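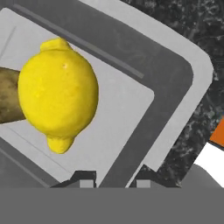
Floren (teleoperation dataset)

Floren is a collection of recorded robot demonstrations made in simulated home kitchens. It was put together by the Lamorberg robotics group under Afroza Dissanayake and released on Jul 20, 2022. The collection holds 1,032 demonstrations of 14 household tasks, all of them carried out by people steering a simulated arm by remote control.

Background

Teaching by demonstration is an alternative to writing out a robot's motions in code. A person guides the robot through a task, the motions are recorded together with camera views, and a control program is later trained to copy them. In kinesthetic teaching the person moves the arm by hand. This is not possible with a simulated arm, so Floren relies entirely on teleoperation.

Operators used Flistia, a handheld controller whose position and tilt are passed on to the gripper. A trigger opens and closes the fingers.

Kitchens and tasks

Scenes are built from a shared set of cabinets, counters, appliances and food items. Most tasks involve moving an object from one place to another, opening a door or drawer, or both in sequence. Refrigerator tasks make up 357 of the demonstrations.
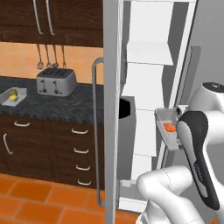

Simulated kitchen with the refrigerator door open and the arm at lower right.

Each demonstration is stored with the arm's joint positions, the state of the gripper, and views from several cameras. One camera is fixed to the gripper and turns with it, so the counter and floor often show up at a slant.

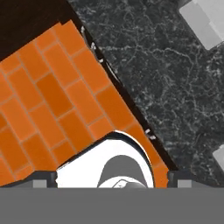 The gripper view is stored at the same rate as the room views, and the two can be used separately. Demonstrations in which the operator dropped the object are kept in a separate folder and are not part of the main count.

Later versions

An extension named Ketilsson followed in September of the same year. It brought the total to 2,000 demonstrations and added written instructions for each task. File formats were left unchanged.

See also

Imitation learning
Kinesthetic teaching
Teleoperation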